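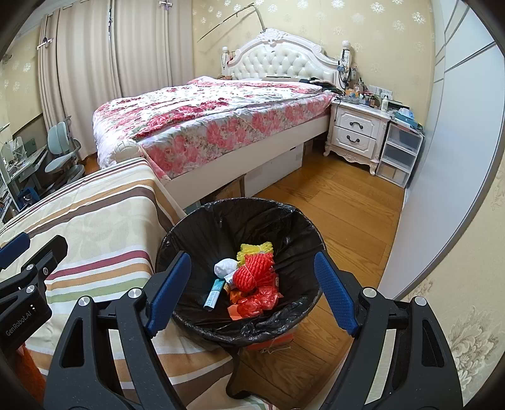 Fruit nets, a tissue and wrappers at the bottom of the lined wastebasket, with the flowered double bed behind it.

Ornia Open House: Visit Report

Ornia is a training house for people who clean and organize homes for a living. It is 2,000 square feet on one floor, and the rooms are furnished and filled the way a family would fill them. The school opens it to visitors twice a year, in February and in midsummer. I went to the summer session on Tuesday, July 31, 2018, with a group of 10. Admission was $8 and paid at the door.

Brayan Cuervo took us in. He has run the bedroom course since the school moved out of its old rooms above the Quispe bakery. We started in the kitchen, which I'll skip, as it was mostly a talk about shelf liners. The bedroom took up most of the morning.

It is a shared room with a large double bed and a single. The double has a white tufted headboard with a carved crest and a pink and white floral comforter. The single has a striped cover in beige, brown, maroon and green. Next to the double stands a white nightstand with two drawers and curved legs. Cardboard storage has been pushed under the bed frame, and Cuervo said the course leaves under-bed boxes for the second day.

The first job taught in any bedroom is the loose trash. The wastebasket is round, with a black liner folded well over the rim. Students bring it to the mess and work from there, and small things go in before anyone opens a drawer. Fruit nets came up more than I expected. The foam and mesh sleeves that come on pears and apples end up on beds and desks, and they spring back open when you let go of them. Cuervo ties a knot in his.

After the trash come the containers, and these go slower. A red bottle with a black ribbed cap was one of the things to sort, along with a bundle of coral-red plastic rope and some crumpled red plastic bags. The rule at Ornia is to read the label before deciding anything. If the print is too small, the bottle goes to the "ask" pile and the owner is consulted.
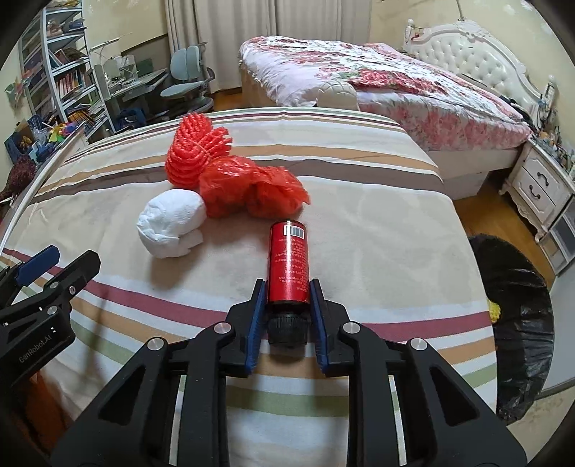 Bottles and Small Containers

Jhair Taipe teaches this part. She sorts by cap first, then by contents, and she wants every bottle handled upright over the bin in case it leaks. The one I remember best was small, brown glass, with a black screw cap and a golden-orange label covered in Chinese print. She would not let us guess at what was in it. Medicine goes back to the owner, whatever its age.

Nightstand tops are left for last. The one in this room had plenty on it, and so did the plastic drawer unit next to it. Taipe allows 2 hours for a top and its drawers together, which seemed long to me until she went through what the drawers usually hold.

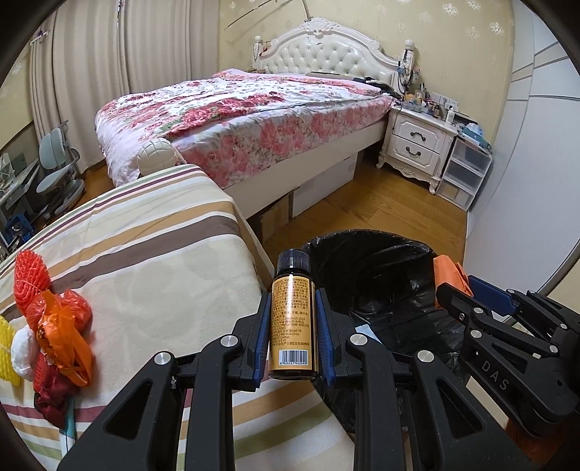

Can visitors sign up for the bedroom course on the day?

Places are booked through the Florum office, by phone or in person, and the open house staff only hand out the schedule. The course runs for eight mornings.

Parking is on the street. Lunch was not included, and the nearest place to eat is Forex, a sandwich counter on the next block that closes at three.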